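How to Run a Delegate Ballot at a District Party Conference

Last revised December 2019

These instructions cover a paper ballot for a single office, with two or more candidates, at a conference of elected delegates. They follow the standing orders used in the Prekcombe district. Check your own rules first. If they differ from anything on this page, your rules apply.

Before the conference

1. Fix the cutoff for the membership roll. Prekcombe closes its roll on the last day of February. Anyone who joins after that date may attend as a visitor but may not vote for or stand as a delegate.

2. Work out the delegate entitlement of each branch. The roll used in this guide has 1,227 members and yields 172 delegates. Fractions are settled branch by branch under the standing orders and are not carried over to a neighboring branch.

3. Send each branch secretary a credential form. The form must show the delegate's full name, the branch, the name of one alternate, and the date of the branch meeting that elected them. Forms without a meeting date go back to the branch.

4. Publish the list of candidates together with the final agenda. Once the list is out, a candidate can withdraw but cannot be replaced.

5. Print one ballot paper per delegate, plus a small numbered reserve. Candidates are listed by surname. Do not print branch names on the paper.

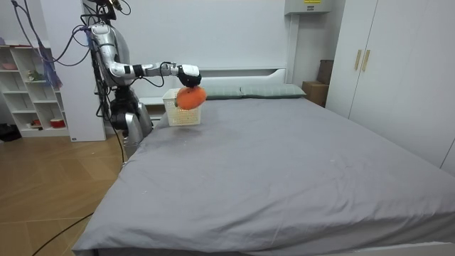
Valentin Zwahlen: Step 3 should say what happens when both the delegate and the alternate drop out. We had this at Ivthorpe and the branch sent a third person with a letter from its chair. The credentials desk let him in, the losing side objected, and the objection was upheld. The seat has to stay empty unless the branch has time to meet again.

That is correct under the Prekcombe orders as well. A letter from a branch chair does not replace an election. The seat stays vacant and is left out when the quorum is checked, provided the vacancy was reported before the session opened.

At the credentials desk

6. Open the desk 90 minutes before the first session. Use two registers, one split by branch and one alphabetical, and have a different person mark each.

7. Check the delegate's identification against the form, mark both registers, and hand over the voting card. Ballot papers are not issued at this desk.

8. When the chair calls for the credentials report, close both registers and compare them. If they disagree, go through them name by name before reporting. The report states the number entitled, the number present, and any disputed credentials.

9. Disputed credentials are put to the conference before any other vote. A delegate whose credential is in dispute may speak on the matter but may not vote on it.
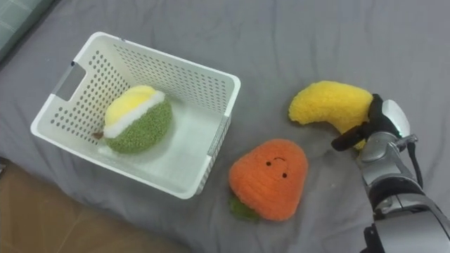 Once the report has been adopted, the number of delegates present becomes the base figure for the session. In our case it was 134. Late arrivals can be added only by a supplementary report, and none may be added while a ballot is open. Record the time at which each report was adopted.

Opening the ballot

10. The chair reads out the candidates' names and the rule for election. Under the Prekcombe orders a candidate needs more than half of the valid votes. Blank and spoiled papers are recorded but are not valid votes.

11. Appoint tellers. Each candidate may name one observer, who may watch the count but may not handle papers.

12. Show the empty ballot box to the observers, seal it, and write the seal number in the minutes.

13. Issue papers by branch. Each delegate shows a voting card, which is punched, and receives one paper. 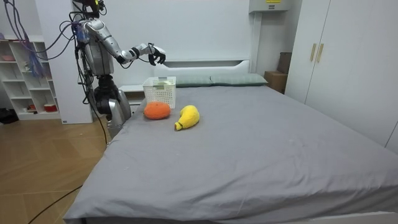 Keep marked papers and returned papers apart from the moment voting begins. A delegate who spoils a paper may exchange it for one from the reserve, and the spoiled one is canceled across its face by a teller. Canceled papers can go into any open container kept on the issuing table. A white plastic basket like the one by the head of the bed in the photo is adequate for them. It is not adequate for votes, which go only into the sealed box.

The count

14. Close the ballot from the chair and record the time. Break the seal in front of the observers.

15. Count all papers face down first. The total must not exceed the number issued. If it does, stop and report to the chair.

16. Turn the papers over and sort them by candidate, with separate piles for blank and doubtful papers. Doubtful papers are ruled on one at a time by the returning officer.

17. Enter the totals on the Dervishi sheet or in the Civari template. Both want the same entries in the same order: issued, returned, canceled, blank, rejected, valid, votes per candidate.

18. If no candidate has a majority, drop the lowest and hold a further ballot on fresh papers of a different color. A tie for last place is settled by a separate vote between the tied candidates.

19. Put the papers, the punched cards, and both registers in one envelope. Seal it and have the returning officer sign across the flap. Keep it unopened until the period for complaints has run out.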